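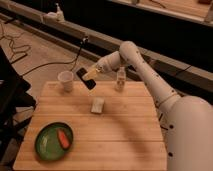 Butcher-block worktop as a desk: oil, varnish or leave it?

bridmacc
Right, I've gone and done it. Wanted a big table for the back room and everything decent was more than 300, so I bought a length of butcher-block (the narrow plank sort, pale, lovely) from Keane and stuck it on some legs. Looks brilliant! But it's bare wood and I'm a slob. Paper cups, water bottles, my phone, last night's plate, it all lives on there. What do I put on it before I ruin it?

ferhat_y
Oil. Hardwax oil if you can stretch to it, two thin coats, wipe off whatever you haven't rubbed in. Mine's had 7 years of mugs and toast and it still comes up nice with a light sand.

Wolamberg
Going to disagree with Ferhat. Oil is fine if you're the kind of person who re-oils things. Bríd has just told us she isn't. Matt varnish, three coats, forget about it.

ferhat_y
And when the varnish chips she's sanding the whole top back. With oil you only do the bit that's marked.

Wolamberg
Mine hasn't chipped.

ferhat_y
Give it time :)

thilini.g
Whichever you pick, do the underside as well! I only did the top on mine and it cupped so badly a pen would roll off it. Also don't use those white foam eraser sponges on it later, they're a very fine abrasive and they left me with a dull patch exactly where I sit.

bridmacc
Oh no, I use those on everything. Noted. What about ring marks, is a plate ok or is it just cups?

thilini.g
Plates are fine unless they're hot or wet underneath. Bottles out of the fridge are the worst, they drip all down themselves and you don't notice.

M_Ospina
What grit did people sand to? Mine came rough as anything and I stopped at 120 because my arm hurt.

ferhat_y
180 for oil. Don't go up to 800 like the videos tell you, it won't soak in properly.

bridmacc
Ok, going with oil, sorry Wolamberg. Got a tin in my basket, will do the underside first and report back. Does it stink the house out?

Wolamberg
Yes. Open a window.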